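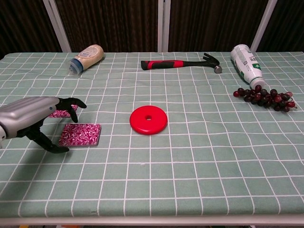
Havomora to Close Its Ljungberg Plant, Move Table Linen Work to Poltel

Home textile maker Havomora will stop production at its Ljungberg plant in November and shift the work to its larger site in Poltel, the company told employees in a letter this month.

The Ljungberg plant makes tablecloths, napkins and kitchen towels. It employs 100 people on 2 shifts. Havomora said it will offer every worker a job in Poltel, but it has not said how many it expects to accept. The drive between the two towns takes more than an hour each way.

The company blamed higher heating costs and the age of the building. The roof over the dyeing room needs replacing, according to the letter, and the owner of the property would not agree to share the bill.

Havomora bought the plant from Gulosine, a bedding company, when Gulosine dropped its kitchen and dining lines. Some of the older patterns from that period are still sold, including several checks and stripes. The company said those patterns will stay in the catalog, although colors that sell poorly may be dropped next year.

The union local for the plant said it was told of the decision the same morning the letters went out. It has asked for a meeting on severance pay and on travel money for workers who take jobs in Poltel. Havomora said a meeting will be held before the end of the month.

The factory store in Ljungberg will remain open through the holidays. It carries 658 items, most of them seconds and closeouts, and a clearance sale will start at 9 a.m. on the first day of November. Orders already placed online will ship as planned. Wholesale customers with orders of more than 1000 pieces should expect a longer wait while equipment is moved.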